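Support > Gireo Planner > Frequently asked questions

Print this page | E-mail this page

Gireo Planner: frequently asked questions

These are the questions we get most from people setting up Gireo for the first time. Answers apply to release 2 and later.

What does Gireo do?

It takes a target grasp from your perception code and returns a timed path for the arm and the gripper. It does not find objects. Most users pair it with Jeta, our detection package, but any source that publishes a pose with a timestamp will work.

How fast does the planner run?

The default is 10 replans per second. You can raise this in the settings file. On older computers the planner may miss its deadline at higher rates, and it will then keep following the last good path and write a warning to the log.

Do I need markers in the workspace?

Only for calibration. The calibration tool looks for square black-and-white markers and uses them to work out where the camera sits relative to the gripper. Keep at least one marker in place if you want the startup check to run. If a marker is only partly in view, the tool skips it and waits for the next image.

Can I use a fisheye lens on the wrist?

Yes. Set the camera model to "fisheye" before you calibrate. If you calibrate with the standard model and switch later, the saved values are wrong and must be deleted. A wide lens takes in the fingers and most of the room together, so load a mask for the gripper body or the detector may report your own fingers as an obstacle. 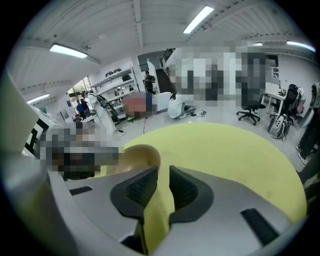 Why does the planner reject a grasp that looks fine?

The usual cause is an old timestamp. Gireo drops any pose more than 200 milliseconds old. Check that the clocks on the camera computer and the control computer agree, then look for the word "stale" in the log.

Can I change that limit?

Yes, with max_pose_age. We don't suggest going over 300. Past that, the arm may close on a spot the object has already left.

How are people in the background handled?

Gireo plans only inside the workspace box you define. Anything outside it is ignored. The box is not a safety device, and you still need a proper stop circuit.

Where do I report a bug?

Write to Jana Kramer at the Drandow office. Attach the log and your settings file.

Contact | Copyright Witkowska Software | Back to top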